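In Defense of the Catch-All Tray

I have a tray problem, and I'm not sorry. My sister-in-law calls them dust collectors. A home blog I used to like called them "clutter with a border" (rude!) and told us all to get rid of them by January. Well, I still have 4 of mine, and I'd like to speak up for the shallow, shiny, slightly silly metal tray.

My first one came from Aguirre, the secondhand place over on Hindungate, on a Wednesday when I'd gone in for a lamp. I paid less for it than for my lunch. Since then it has held keys, mail, lemons, a dead phone and, for one whole winter, birdseed. Try that with a decorative bowl -- everything slides to the middle and you end up digging. 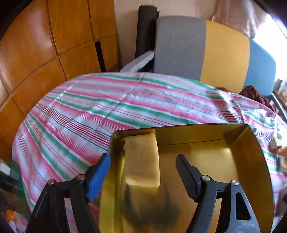 What I like best is the low wall. A deep box swallows things and you forget you own them, but a tray keeps everything right there in plain sight, and when it gets messy you know it. You pick the whole business up, wipe underneath, and set it back down. Cleaning done, or close enough for me!

And yes, the gold ones show every smudge. People complain about that a lot. I think a tray should look used, the way a good cutting board does, and I'm not going to stand there with a polishing cloth before anyone comes over. I put mine on a striped cloth so it doesn't scratch the table (it also stops that awful scraping noise), and that's all the fussing it gets.

The fancy organizers from Nurum, with their dividers and tiny labeled slots, can stay at the store. I tried one for up to a month and spent the entire time wondering which slot a sponge goes in. It lives in the garage now, full of screws.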